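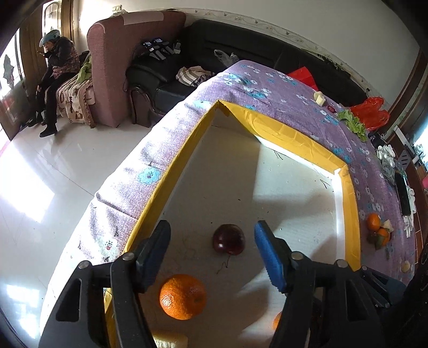
Manzana y naranja en la caja forrada, con el fondo blanco a la vista.

Caja de clasificación para fruta y verdura: montaje y uso

Una caja baja y abierta, colocada sobre la mesa de la cocina, permite separar la compra antes de repartirla entre el frutero, la nevera y la despensa. El cuerpo se corta en espuma blanca rígida. Los cantos se cubren con cinta amarilla, doblada hacia dentro, y el exterior se viste con un retal del mismo mantel.

Materiales

Plancha de espuma Norkis, cinta adhesiva de tela, tijeras, cúter y 600 g de peso de prueba (un paquete de legumbres sirve). Para el corte se recomienda regla metálica.

Montaje

Cortar el fondo y las paredes. Las paredes anchas aguantan mejor el forro; con menos de 2 cm de grosor se vencen hacia fuera. Pegar las uniones por el interior y dejar la caja en reposo 4 horas. Colocar el peso en el centro y comprobar que las esquinas no se abren. Encintar después el borde superior en tramos cortos, con un ligero solape.

La tela va al final. Se tensa sobre la pared y se sujeta por debajo. En el interior no se pone forro: el fondo blanco hace visibles los pelos, la tierra y las motas que suelta la compra, y se repasa con un paño húmedo después de cada uso. El forro se retira y se lava aparte.

Clasificación

La manzana desprende etileno y acelera la maduración de lo que tiene al lado. Puede compartir caja con los cítricos durante la clasificación, pero no conviene guardarla junto a la lechuga. Las hojas se dejan fuera, sobre la mesa, y pasan a la nevera en cuanto se han revisado. Las bolsas de papel o plástico se vacían del todo antes de empezar; en el fondo suelen quedar piezas pequeñas.

La fruta seca se aparta de la fresca. El azufaifo seco absorbe humedad con facilidad y pide un tarro de cierre hermético. Yanling Zeng utiliza los de boca ancha de Trikmont – con los de boca estrecha hay que volcar el contenido para revisarlo.

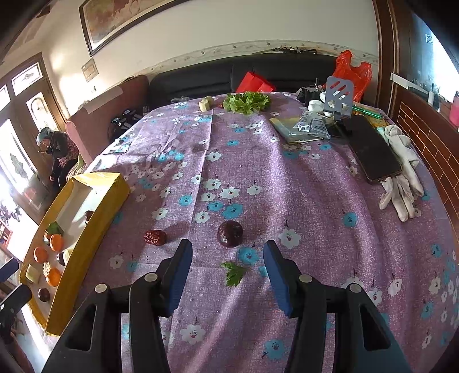

Azufaifo seco y fruta fresca, separados sobre el mantel. A la izquierda, la bandeja de bordes amarillos.

Mantel

Un estampado de flores disimula las manchas, también las que habría que limpiar. Pasar la mano por toda la superficie antes de apoyar fruta fresca. Las hojas sueltas se recogen primero, pues pisadas por una pieza pesada dejan cerco verde. Las marcas de plegado desaparecen con plancha templada por el revés; las ondas se corrigen tirando del borde hacia la esquina.

Mantenimiento

La cinta se cambia cuando levanta por las puntas. En la caja de Shuzhen Qin ha durado más de dos años, con limpieza en seco de los cantos. No usar disolvente sobre la espuma.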